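In Defense of the Mouse With a Cable

Last winter the office where I work decided that all of us should have wireless mice. A message came in the morning, a box came in the afternoon, and by four o'clock there was a carton by the printer where we were asked to leave the old ones. I did not leave mine. I want to explain why, and I also want to argue that the clean desk, as offices now understand it, is a wrong idea about work.

I should say first that I am not against tidy people. I grew up in Rustad, in an apartment where four of us shared one table for eating, sewing and homework, and if you did not clear your things by six you would find them on the floor. I learned to put away. I still fold my sweater before I hang it on a chair. But at home we cleared the table so that the next person could use it. In an office with assigned desks there is no next person. I leave at the end of the day and in the morning I come back, and in the hours between the desk serves no one.

Still we have the clean desk rule. It arrived when the company moved from the old building in Estness to the present one, on the sixth floor, where 140 people sit on one level. The rule is printed on a sheet near the elevators. It says that surfaces must be free of personal items and "visible cabling" at the end of each day. I have thought a lot about the word visible. The cables are permitted to exist, but they should be ashamed of it.

The furniture was chosen with the same thinking. Our desks are from a line called Grestell, and each one has a slot at the rear where the cables go down. I admit the slot is a good invention. In Estness we had a tangle of cords on the carpet, and twice in one year I pulled out the plug of my neighbor's screen with my shoe. I do not miss this. When the cords for the screen, the lamp and the telephone go down into the slot, I am grateful, for the reason that I never need to touch them.

A mouse is a different case. It is the thing I touch most in the day, more than my cup and more than my own face. Its cable needs to have some length on top of the desk, or the hand cannot move. People who tidy desks for other people do not understand this. They pull the cable down into the slot until it is nearly straight, and it looks very nice, and the next morning I reach for something on the far side of the screen and the mouse stops short like a dog at the end of its leash. So I pull it up again. A cable that is useful will lie in loops.

The wireless mouse is supposed to solve the problem. I used one for 16 days, which I think is a fair trial. It was light and pleasant. It also went to sleep when I stopped to read, and it needed a battery during a call with the Stultham branch, while I was sharing my screen and eleven people were waiting to see line 2302 of a spreadsheet. The old mouse has never asked me for anything. Also, the battery has to be bought, stored, found and thrown away in the correct bin, and all of this is work which somebody does so that a photograph of the office can look empty.

My second complaint is about bags. The clean desk rule says that bags belong in the lockers. Our lockers are in a corridor at the other end of the floor. I understand it for large backpacks, which block the way. But a small cloth bag, the kind that folds to almost nothing, can lie beside the mouse all day and harm no one. You put your lunch in it in the morning, and at five you put in the bread you bought at noon. When it must walk to the locker and back each time, people simply stop bringing it and accept a plastic one from the store.

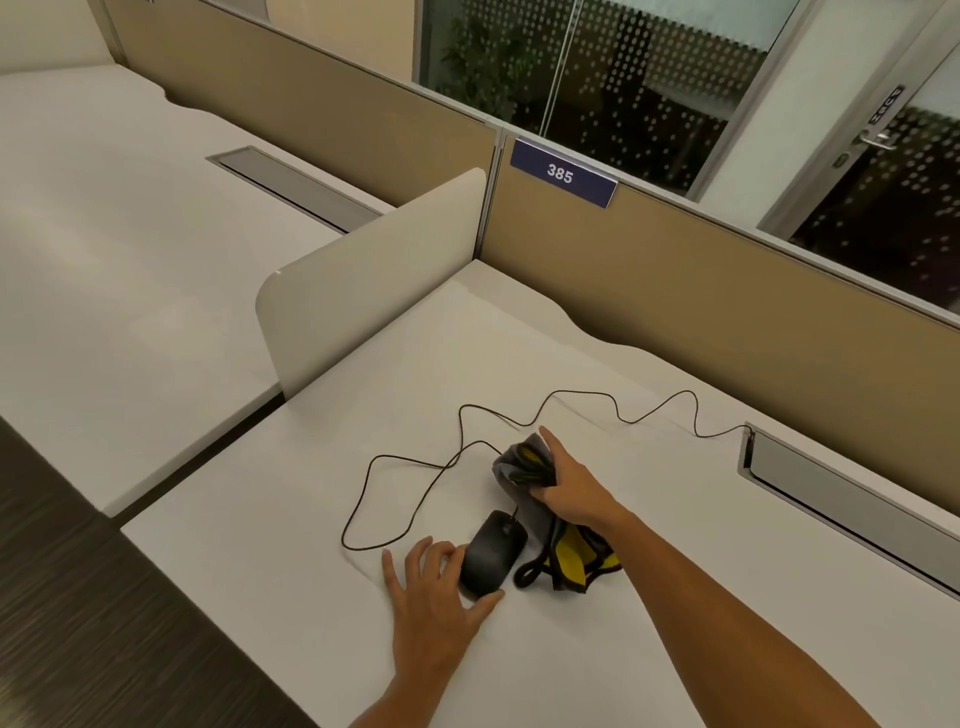

Desk 385, with mouse, cable and a fabric bag in gray and yellow.

I find nothing wrong with a desk like this one. The cable takes the long way to its slot and the bag is crumpled, and there remains plenty of white surface for a notebook, a plate or two elbows. If this is disorder, it is a very small one. It would take a few seconds to put right, and I would ask what exactly is gained in those seconds.

I know the answer that managers give, because I have asked. They say that visitors come, and that a floor should make one impression. Perhaps. But visitors come to us in June and again before the new year, and for the rest of the time the floor makes its impression only on the people who work there. To me a row of bare desks says that everyone has been let go.

My proposal is modest. Keep the slots, and let the heavy cords disappear into them. Clear the food and the papers with names on them. Let each person choose the mouse that suits the hand, and let the cable lie as it likes. Let a bag that folds stay within reach.

The carton by the printer, by the way, was still there in spring. I looked inside it when I was waiting for some copies, and took one more for a spare.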